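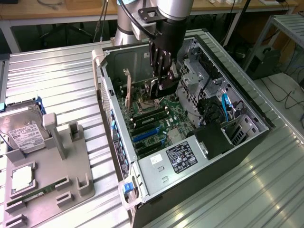
socketwrench_dee
Cell tech, Boonchu refurb line
Member, July 2026

Gripper closed 5 mm early over the socket, anyone seen this?

OK so I run the teardown and rebuild cell at a small refurb shop and I need some other brains on this. The arm picks RAM, CPU and drive out of a parts tray on the left and puts them into an open tower lying on its side. Boring work, and it's been boring for months, which is how I like it.

Last shift the arm went down for the CPU pick out of the tray, and the fingers closed while they were still above the chip. They closed on air. No alarm, no grip fault. The program just carried on, swung over to the case and did the full place move at the socket with nothing in the fingers. Then it went back for the RAM stick as if everything was fine!

I measured the gap with feeler stock and a block and it closed 5 mm too high. I re-ran it with my hand on the pendant and got it again on the second try, then it was perfect for 28 cycles in a row. Then it did it again. RAM and drive picks have never been off, only the CPU.

Things I've already done:
Re-taught the CPU pick point
Swapped the gripper cable (it loops up from the wrist and I figured it was getting tugged)
Checked the tray is seated in its pins
Power cycled everything, obviously

Controller is the Sanotov one, gripper logic runs through a Brurkex I/O block. Ideas?

plinth_and_bolt
Regular

It's the cable. It's always the cable. That loop off the wrist flexes every time you go from the tray to the case, and a new cable routed the same way is going to do the same thing. Tie it back along the forearm and see if the ghost goes away.

mossy_relay
Regular

Gotta disagree with plinth. A bad cable gets you a gripper that doesn't close, or drops out halfway. It doesn't get you one that closes cleanly at the wrong height and then works for 28 cycles. The command is going out before the arm is in position. What's your blend radius going into the CPU pick? If you've got blending turned on for the approach, the controller can call the move "done" before it gets to the point, and then your close command fires on the way down.

plinth_and_bolt
Regular

I've had a noisy input trigger a close early, so yes, a cable can do that. If the close is chained to an input bit and that bit flickers, bang.

mossy_relay
Regular

Fair, if it's chained to an input. Dee, is it?

socketwrench_dee
Cell tech, Boonchu refurb line

It is not, it's just move, close, wait, lift. And mossy, I went and looked and I feel a little sick: blend on the CPU approach is 5. RAM and drive are both zero. I don't remember setting that. There was a cycle time push a while back and somebody (could have been me, I'm not ruling it out) was trimming moves.

Doesn't explain why it's only sometimes though?

mossy_relay
Regular

Timing. Blending only kicks in if the controller has already read ahead to the next line. When it's busy talking to the I/O block it reads late and the arm comes to a full stop at the point, so you get a good pick. When it isn't busy, you get a bad one. We had one that only went wrong when the conveyor was off and it drove me up the wall.

kettle_hz
New member

Can I be the annoying one here? The early close is a bug, sure, but the part that bothers me is that it went over and did a place move at a CPU socket with no idea what was in its fingers. This time it was nothing. What if it pinches the chip by one corner next time? You'd be pushing it crooked into a socket full of contacts, and that board's finished. You need a grip check after the close, before it's allowed to lift.

plinth_and_bolt
Regular

Grip check on a CPU is a pain, the finger opening between "got it" and "got nothing" has to be set right or you get false stops all day. I'd fix the blend and move on.

kettle_hz
New member

False stops all day are cheaper than boards. Also, Dee, please tell me you weren't reaching into that case with the arm live. You said "hand on the pendant" but you also said feeler stock.

socketwrench_dee
Cell tech, Boonchu refurb line

Arm was paused for the measuring. Paused, not locked out, and yes, I know. My lead already had words with me about it, and I'm not going to argue with either of you. Next time it's e-stop in and key out before my fingers go anywhere near it.

On the grip check, the gripper does report its opening, we just never used it for anything on this cell. The chip is way wider than fully closed, so I think I can set a pretty loose window and not get the nuisance stops plinth is worried about.

flux_capybara
Regular

We run Flastico trays at my place and had something that looked just like this, and it was a part sitting tilted in its recess. Worth checking even if the blend is the main thing. If there's any crud in that square pocket the chip rides up on one side.

socketwrench_dee
Cell tech, Boonchu refurb line

Checked the pocket, it's clean, chip sits flat. Good thought though, I'm adding it to the start of shift list.

OK, update. Blend is at zero on every pick and every place. Grip check is in: close, wait, read opening, and if it's outside the window the arm stops right there above the tray and throws a message. I pulled the CPU out on purpose and it stopped like it should. Took me 2 tries to get the window right (first one faulted on a good chip, so plinth gets half a point). I also tied the cable back along the forearm because it was bugging me by then.

More than 18 builds since with no early close. I'm leaving it at reduced speed until the end of next shift and I'll post the log if it comes back.

plinth_and_bolt
Regular

So we'll never know if it was the cable.

mossy_relay
Regular

It was not the cable.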